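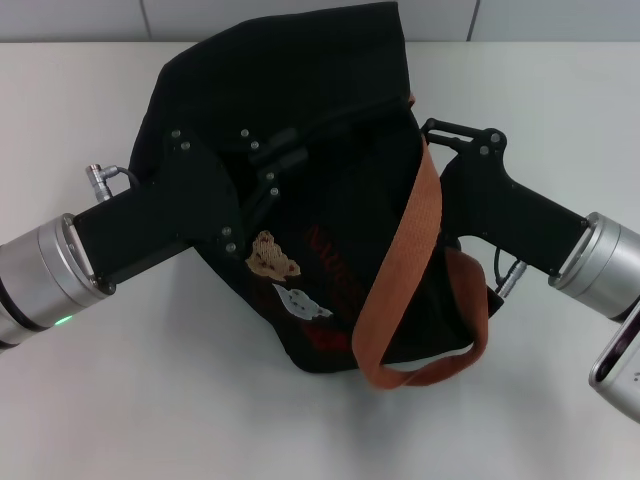 Moving a Local Magazine from Print Ads to Memberships: The Case of Brundside

Student project report, Media Business and Publishing
Man-lok Ho and Heledd Edwards

1. Background

Brundside is a local lifestyle magazine that has been published in the Borkodby area for eleven years. It started as a free print monthly paid for entirely by advertising. It now comes out every two months in print and has a website that is updated on most working days. Three people are on staff and the rest of the writing is done by freelancers.

In March the publisher put part of the website behind a membership. Readers who do not join can still see news and event listings, but restaurant reviews, long interviews and the weekly newsletter archive are for members only. The publisher agreed to let us follow the first months of the change as our term project, on the condition that we leave out exact revenue.

The question we set ourselves was simple. Can a magazine this size replace a useful part of its advertising income with memberships, and what does the change do to the way the staff work?

2. What we did

We used four kinds of material:

Interviews with the publisher, the editor and the person who sells the advertising. Each interview took between one and two hours. We talked to the editor twice.

A reader survey, sent through the newsletter and linked from the home page. We received 600 responses. After removing duplicates and forms that were mostly blank, we had 545 that we could use.

Two half days in the office, sitting in on the planning meeting and the ad sales call that follows it.

A comparison with two other titles. One is Au, a culture magazine that has been members-only from its first issue. The other is a free shopping weekly whose owner asked us not to print its name.

Man-lok did most of the survey work and Heledd did most of the interviews. We wrote the report together.

3. How the magazine earned money before

Until the change, Brundside had three sources of income. Print advertising was the largest. Display advertising on the website was second, and paid listings in the summer and holiday guides came third.

The ad seller told us that print had been falling for years but that it fell in steps. A furniture store would run a full page in every issue and then close, or get bought by a chain that does its marketing centrally, and the page would be gone. Small businesses did not fill those pages. They wanted quarter pages, and they wanted them in the guide issues and not in February.

Display advertising had a different problem. Traffic to the site went up most years but the price paid per view went down. The editor said she had stopped looking at the traffic numbers every morning, as a story that did twice as well as usual made almost no difference to the month.

4. The membership system

The publisher looked at building a system in house and decided against it. The site now uses Stirex, a subscription service that handles sign-up, payment and log-in and charges a share of each payment. Setup took longer than planned. The old website kept newsletter subscribers in one list and competition entrants in another, and a lot of people were in both with different spellings of their names. Cleaning up the lists was done by hand, mostly in the evenings.

There are two levels. The basic level gives full access to the website. The higher level adds the print magazine by mail and two tickets a year to a members' event. There was going to be a third level for businesses, but it was dropped before launch when the ad seller pointed out that it cost less than the cheapest ad and offered nearly the same thing.

Non-members can read a limited number of locked articles each month. The limit was changed twice while we were doing the project, which makes the sign-up figures from before and after hard to compare. We did not try.

5. Survey results

Of the people who answered, 30 percent said they were already members or planned to join within the next few months. We think this is higher than it would be for all readers. The survey went out through the newsletter, and newsletter readers are the most loyal group the magazine has.

We asked non-members why they had not joined. The most common answer, chosen by 40 percent of them, was that they did not read the site often enough for it to be worth the money. Price on its own was chosen much less often. A smaller group said they had not noticed there was a membership at all, even though a notice had been on every page for weeks.

The open question at the end of the form ("Is there anything else you want to tell us?") got longer answers than we expected. Many people wrote about the print magazine. They liked picking it up at the bakery or the library and some were worried that it would stop. Others asked for things the magazine already does, such as a calendar of children's events. That suggests the site menu is not doing its job.

A few answers were angry. One reader wrote, "I have been looking at your ads for ten years, I feel I have paid." We read this one to the editor in the second interview and she said it was a fair comment and that she did not have a good reply to it.

6. Changes in the work

The clearest change we saw was in the planning meeting. In the first one we attended, most of the time went to deciding which articles should be locked. There was no rule. The editor wanted to lock the pieces that had cost the most to produce, and the publisher wanted to lock the ones most likely to bring in sign-ups. These were often different pieces. A long interview with a retiring school principal was expensive and good, and very few people joined to read it. A short list of places open for breakfast brought in more new members than anything else that month.

By the second meeting they had a written list. Reviews and guides are always locked, public safety and local government stories are always open, and the editor decides on the rest. The meeting was shorter by half an hour.

The ad seller's job has changed as well. Advertisers asked whether fewer people would see their ads now, and for the locked pages the answer is yes. She has started offering packages that combine print, the newsletter and the open pages. She also sells sponsorship of the members' event. She told us she was against the membership when it was first suggested and is now "on the fence, but on the nice side of it."

Freelancers were told about the change by email. Two of them wrote back to ask if their articles could stay open so they could show them to other editors. Brundside now sends a PDF to any writer who asks for one.

7. Comparison with the other titles

Au is smaller than Brundside in readership and comes out less often, but its income is steadier. It never had advertising to lose. Its editor said the hard part is that nearly all new members come from word of mouth and there is not much she can do to speed that up. She spends a good part of each week answering member emails in person.

The free shopping weekly has gone the other way. It dropped almost all of its editorial pages and is now close to being a catalog. Its owner says it makes money. It has no website apart from a page with contact details and a copy of the latest issue.

Brundside sits between these two, and in our view that is what makes its position difficult. It has to keep enough open pages to satisfy advertisers and enough locked ones to give people a reason to pay.

8. Limits of the project

The time was short. Membership businesses are usually judged on how many people renew, and no annual renewals had come up before our deadline. The survey respondents chose themselves. We had no access to revenue figures, so when the publisher told us that memberships "now cover one salary and a bit" we had no way to check it.

We also did not talk to any advertisers directly. We asked for three contacts and got one, who did not answer our emails - we should have started on that earlier.

9. Findings and suggestions

Memberships at Brundside have not replaced the lost print advertising. From what we were told, they have made up for the drop in display advertising and they arrive on a regular date, which helps with paying freelancers.

We gave the publisher these suggestions:

Leave the monthly article limit alone for at least six months so that there is something to measure.

Move the children's calendar to the top level of the menu.

Say clearly in the print magazine that print is continuing, and explain how the mailed copy works.

Ask new members at sign-up which article brought them there. Stirex has a field for this and it is switched off.

The last one was done the same week. The others were going to be discussed after the summer guide had gone to the printer.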